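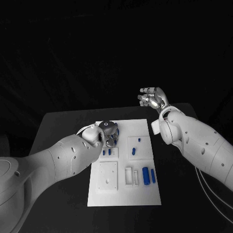

**우톤, 탁상 작업용 가구 세트 '피둘사이드' 출시**

*무광 짙은 차콜색 상판과 흰색 작업판, 검은색 커튼을 한 세트로 구성*

작업용 가구 제조사 우톤(Wuton)은 소형 작업실과 공방, 교육 시설을 위한 탁상 작업용 가구 세트 '피둘사이드(Pidulside)'를 출시한다고 밝혔다. 예약 주문은 우톤 홈페이지와 전국 8개 전시장에서 받으며, 배송은 7월부터 접수 순서에 따라 시작된다.

피둘사이드는 무광 짙은 차콜색 상판의 작업 테이블, 상판 위에 올려 쓰는 흰색 작업판, 테이블 뒤쪽에 치는 검은색 커튼으로 구성된다. 세 가지를 함께 사는 세트가 기본이며 작업판과 커튼은 따로 구매할 수도 있다. 테이블만 따로 파는 방안은 검토했으나 이번 출시에서는 제외됐다.

우톤은 지난해 가을부터 기존 고객이 테이블을 어떻게 쓰고 있는지 조사했다. 설문에 응답한 작업실과 교육 시설은 1,010곳이다. 작업면에 대한 불만으로 가장 많이 나온 답은 조명 반사였다. 천장등이나 스탠드 불빛이 상판에 비쳐 작은 부품과 선이 잘 보이지 않는다는 내용이다. 작업 중인 물건과 뒤쪽 선반의 물건이 겹쳐 보인다는 답이 그다음으로 많았고, 상판 위에서 물건을 둘 자리를 정하기 어렵다는 의견도 있었다.

개발을 맡은 사비타 라왓 제품개발팀장은 "처음에는 상판 색만 바꾸려고 했다"며 "시제품을 받은 공방에서 뒤쪽을 천으로 가리고 쓰는 것을 보고 커튼을 구성에 넣었다"고 말했다. 라왓 팀장은 작업판에 대해서도 "고객이 이미 각자 판을 하나씩 깔고 쓰고 있었기 때문에 상판 색에 맞춰 새로 만드는 쪽이 자연스러웠다"고 설명했다.

### 작업 테이블

상판은 무광으로 마감한 짙은 차콜색이다. 개발 과정에서는 밝은 회색과 녹색 계열 상판도 함께 제작해 비교했다. 밝은 회색은 흰 부품을 올렸을 때 윤곽이 약해졌고, 녹색은 색을 확인해야 하는 작업에서 불편하다는 평가를 받았다. 검은색 상판은 먼지가 너무 눈에 띈다는 의견이 많아 최종 단계에서 빠졌다.

상판의 폭은 벽면에 붙여 쓰는 경우와 방 가운데 두는 경우를 모두 고려해 두 가지로 나뉜다. 좁은 쪽은 한 사람이 쓰는 책상 크기이고 넓은 쪽은 두 사람이 나란히 앉을 수 있다. 두 제품의 높이와 깊이는 같다. 같은 공간에서 여러 대를 이어 붙이는 학교와 교육 시설의 요청에 따른 것이다.

다리는 조립해서 쓰는 방식으로, 조립에 필요한 공구가 상자에 들어 있다. 다리 끝의 높이 조절 장치를 손으로 돌려 수평을 맞출 수 있다. 우톤은 조립 후 수평을 먼저 맞추고 나서 작업판을 올릴 것을 권장한다.

### 흰색 작업판

작업판은 상판 위에 그대로 올려 쓴다. 고정 장치가 없어 왼쪽이나 오른쪽으로 옮기거나 앞으로 당겨 쓸 수 있다. 차콜색 상판과 흰색 판의 경계가 뚜렷해 작업 중인 물건은 판 위에, 아직 손대지 않은 물건은 판 바깥에 두는 식으로 자리를 구분하기 쉽다.

시범 사용에 참여한 교육 시설에서는 이 구분을 수업에 활용했다. 리젬소프(Lisemthorpe) 공작교실을 운영하는 라피아 로디 원장은 "아이들에게 다 쓴 것은 판 밖으로 내려놓으라고만 말하면 되니 정리 시간이 짧아졌다"고 전했다. 로디 원장은 수업용으로 작업판을 추가 주문할 계획이며, 어린이용으로는 지금보다 작은 판이 필요하다는 의견도 냈다. 우톤은 작은 판의 출시 여부를 올해 안에 결정하기로 했다.

작업판은 오염되면 물기를 짠 부드러운 천으로 닦는다. 연마제가 든 세제는 표면을 상하게 할 수 있으므로 사용하지 않는다. 칼질을 하거나 뜨거운 도구를 직접 올려두는 용도로는 설계되지 않았다. 재단 작업이 필요한 고객은 별도의 재단용 매트를 판 위에 깔아야 한다.

### 검은색 커튼

커튼은 테이블 뒤에 늘어뜨려 작업면 뒤의 벽이나 선반을 가린다. 무늬가 없는 검은색 한 가지로만 나오며 길이는 주문할 때 고를 수 있다. 천장 레일에 거는 방식과 스탠드형 봉에 거는 방식 가운데 선택하며, 레일과 봉은 세트 가격에 포함되지 않는다.

커튼은 접힌 상태로 포장되므로 처음 걸면 접힌 자국이 남아 있을 수 있다. 대부분은 걸어두는 동안 옅어지고, 급할 경우 천을 덧대고 낮은 온도로 다리면 된다. 세탁은 단독으로 하고 건조기는 쓰지 않는다.

커튼 생산은 협력사 코왈척(Kowalchuk)이 맡았다. 코왈척의 쿨딥 그레왈 생산 담당은 "같은 검은색이라도 조명 아래에서 붉거나 푸르게 뜨는 천이 있어 염색 견본을 여러 번 다시 만들었다"고 말했다. 그레왈 담당에 따르면 나중에 커튼을 추가로 구매하는 고객을 위해 염색 기준 견본을 따로 보관하고 있으며, 추가 생산분도 이 견본에 맞춰 검수한다.

### 시범 사용 결과 반영

우톤은 출시에 앞서 시계 수리점, 모형 공방, 제품 촬영을 겸하는 소규모 판매업체, 교육 시설에 시제품을 보내 사용 의견을 받았다. 이 과정에서 바뀐 부분은 다음과 같다.

- 상판 앞쪽 모서리를 시제품보다 둥글게 다듬었다. 팔을 걸치고 오래 작업하면 배긴다는 의견이 있었다.
- 작업판의 모서리도 같은 방식으로 처리했다.
- 커튼 아랫단을 더 무겁게 만들었다. 창문이나 냉방기 바람에 흔들린다는 지적에 따른 조치다.
- 조립 설명서의 글자 크기를 키우고 다리 조립 순서를 바꿨다.

서랍을 달아달라는 요청도 여러 곳에서 들어왔으나 반영하지 않았다. 상판 아래 공간을 비워 의자를 깊이 넣을 수 있게 해달라는 의견이 더 많았다. 우톤은 서랍이 필요한 고객에게 기존 이동식 서랍장을 함께 쓰는 방법을 안내하고 있다.

모형 공방을 운영하며 시범 사용에 참여한 비카스 마투르 씨는 "상판에 불빛이 비치지 않아 스탠드 위치를 바꿀 일이 줄었다"고 했다. 다만 "밝은색 가루가 나오는 작업을 하면 상판에 금방 표가 나므로 붓을 옆에 두고 쓰는 것이 좋다"고 덧붙였다.

### 생산과 배송

1차 생산 물량은 3,000세트다. 물량이 소진되면 예약 접수는 계속하되 배송 예정 시기를 주문 화면에 따로 표시한다. 테이블과 작업판은 같은 상자로, 커튼은 별도 상자로 배송되며 두 상자가 서로 다른 날 도착할 수 있다.

엘리베이터가 없는 건물이나 현관 폭이 좁은 곳은 주문 전에 상자 크기를 확인해야 한다. 상자 크기와 무게는 홈페이지의 제품 안내에서 볼 수 있다. 설치 서비스는 전시장이 있는 지역에서만 제공되고, 그 밖의 지역은 문 앞 배송 후 고객이 직접 조립한다.

품질 보증 기간은 테이블이 3년이며, 작업판과 커튼에는 우톤의 일반 소모품 보증 기준이 적용된다. 조립 과정에서 잃어버린 나사와 높이 조절 장치는 고객지원 창구에 요청하면 보증 기간 동안 무상으로 보내준다.

교육 시설과 공공 작업실은 여러 세트를 한 번에 주문할 때 별도 견적을 받을 수 있다. 견적을 신청할 때는 설치할 방의 도면이나 치수, 콘센트 위치를 함께 보내면 배치안을 받아볼 수 있다.

### 전시장 안내

피둘사이드는 우톤의 모든 전시장에서 직접 살펴볼 수 있다. 전시장마다 두 가지 폭의 테이블이 설치되며, 방문객은 평소 쓰는 도구나 작업물을 가져와 올려볼 수 있다. 운영 시간은 오전 10시부터이고 폐장 시각은 지점마다 다르다. 단체 방문은 미리 해당 전시장에 연락해야 한다.

랄릿 티와리 우톤 대표는 "기존 테이블을 쓰는 고객도 작업판과 커튼만 더해 쓸 수 있도록 했다"며 "우선은 예약하신 분들께 일정대로 보내드리는 데 집중하겠다"고 말했다.

**우톤에 대하여**

우톤은 작업대, 의자, 이동식 서랍장 등 작업실용 가구를 설계하고 제조하는 회사다. 개인 공방과 수리점, 교육 시설을 주요 고객으로 두고 있으며 단종 제품의 부품도 재고가 있는 동안 계속 공급한다.

**보도 관련 문의**

우톤 홍보팀
제품 사양표와 전시장 목록은 우톤 홈페이지의 보도자료실에서 내려받을 수 있다. 취재용 제품 대여는 홍보팀에 신청하면 된다.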